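3.2 Recogida de demostraciones con la pinza de mano

Para la tarea del vaso probé primero el control remoto, porque era lo que ya teníamos montado de la fase anterior, y la verdad es que acabé harto: entre el retardo del mando y que yo no soy precisamente un virtuoso, cada demostración se me hacía eterna (Signe Fjeld se defendía mucho mejor, todo sea dicho). Así que en agosto nos pasamos a Flurko, nuestra pinza de mano, y desde entonces casi todo lo que cuento en este artículo sale de ahí. La coges, te acercas al objeto, cierras los dedos, lo llevas donde toca y abres. El conjunto final tiene 746 demostraciones grabadas por 6 personas, y al subconjunto del vaso lo llamamos Gistero.

Lo que más nos costó ponernos de acuerdo fue el arranque. Birger Moen quería empezar con los dedos ya casi encima del vaso, y yo insistí en salir desde lejos y con la pinza bien abierta, para que la política tuviera que aprender también la aproximación - que es justo donde fallaba la versión anterior. Ganó lo segundo, aunque dejamos libre el lado por el que queda el vaso. En la Figura 4 se ve uno de esos arranques desde la cámara de la pinza: los dedos separados sobre la mesa de madera y el vaso más adelante, a la derecha, con un material granulado gris dentro. El borde superior del vaso no entra en la vista a esa distancia, así que el modelo tiene que apañarse con la base y la parte baja de la pared.

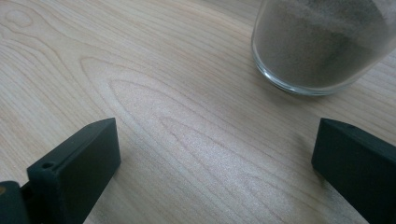

Figura 4. Vista desde la pinza de mano durante la aproximación, con los dedos abiertos y el vaso todavía fuera de su alcance.

3.3 Filtrado y segmentación

Aquí fuimos bastante más estrictos de lo que yo esperaba. Åsmund Hedlund revisó las trayectorias una a una y descartó 30, casi todas por cierres en falso o porque la estimación de pose se perdía a mitad de camino. Cada demostración restante se divide en aproximación, agarre, traslado y suelta, usando la apertura de los dedos y la velocidad de la muñeca. El corte entre aproximación y agarre sigue siendo el más delicado: hay quien empieza a cerrar sin dejar de avanzar (yo mismo, por ejemplo), y en esos casos lo marcamos a mano.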